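Section 4: Setting Up Your Fruit Table 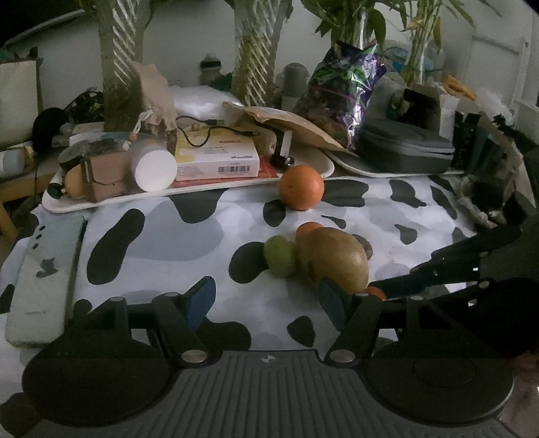 Welcome to the fun part! By now you've unpacked your Brivska table set and let the cloth air out, so you're ready to turn a plain tabletop into a cheerful help-yourself fruit station. It takes very little time, and the colour it brings to a room is terrific.

4.1 Laying the cloth

1. Wipe the tabletop and let it dry completely.
2. Unfold the cloth with the printed side up. There's no right way round for a patchy pattern, so spin it until you find the side you like best.
3. Smooth from the centre out with flat hands. Stubborn creases usually drop out overnight.
4. Check the overhang. On a table up to 177 cm long you should have enough to cover all 4 edges.

Note: The Pritchard cloth is longer than the Buvberg. If yours touches the floor, fold the extra under at the short ends.

4.2 Placing the tray

1. Set the tray toward the back of the table and leave yourself some open cloth at the front (you'll want it for sorting).
2. Press lightly on each corner. If it rocks, there's a fold in the cloth underneath.

4.3 Adding the fruit

1. Start with your largest piece. A mango is a lovely choice, and its yellow skin looks great against a black and white print!
2. Tuck smaller fruit in close around it. Mandarins and limes are good company.
3. Keep one bright orange a little apart from the group. It's our favourite touch, and it's the first one kids grab.
4. Turn any blemished fruit so you can keep an eye on the mark, and eat that piece first.

Caution: Mango sap and citrus juice can stain. Blot spills straight away with cold water, and never rub. Wash the cloth at 40 degrees or cooler, with no bleach.

Caution: Don't put the tray in full sun. Ripe fruit softens quickly on a warm windowsill.

4.4 Day to day

Check the fruit each morning and take away anything that's leaking or gone soft. Shake the cloth outside every Wednesday, or whenever the crumbs get ahead of you. Phones and keys will find their way onto the table too, so leave them a dry spot off to one side, well away from cut fruit.

If you have the Skirkura lid, go on to Section 5 for fitting the handle.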